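Print | E-mail
Reading time: 2 minutes

The island that wants to leave the county

4 Aug 2020

For six years the people of Melley have asked to leave the county of Clakwood. In September they will vote on it. The island has 3,277 registered voters, and the county government in Plaltmont says their vote has no legal force.

The argument started with the ferry. In 2014 Clakwood reduced the winter service, and a small group collected 1,000 signatures against the decision. The county council read the petition in one meeting and closed the matter. After this, the group changed its demand from a better ferry to an own county. 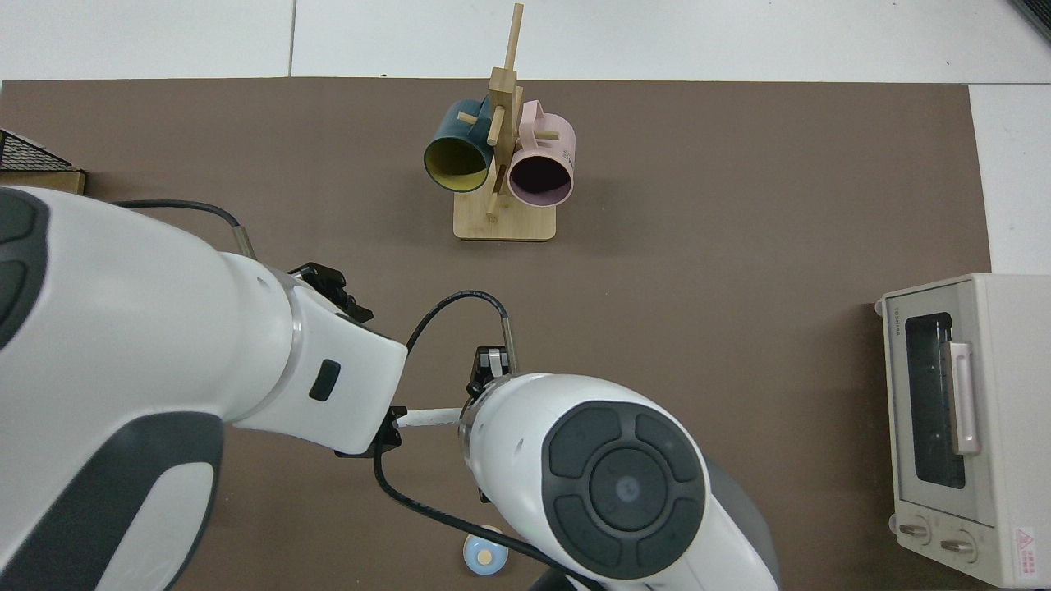 Natalia Camacho leads the campaign for separation, and she does not like the word "separatist." "We stay in the same state, we pay the same state taxes," she told me. "Only the county line will move." Her opponents think it is not so simple. A household can hang a teal mug and a pink one on the same wooden stand and have no quarrel, they like to say, so why can two communities not share one budget? Camacho has heard this comparison many times and it makes her tired.

Wenceslao Serrano, who sits in the council for the mainland, worries about the money. The Tóth bridge loan is still not paid, and he wants to know which part of it the island would take. The campaign has given no number until now.

In the last council election Serrano won his seat by 439 votes. He says he will not go to Melley before the vote.

We use cookies to improve your visit. Accept | Settings
Subscribe to our newsletter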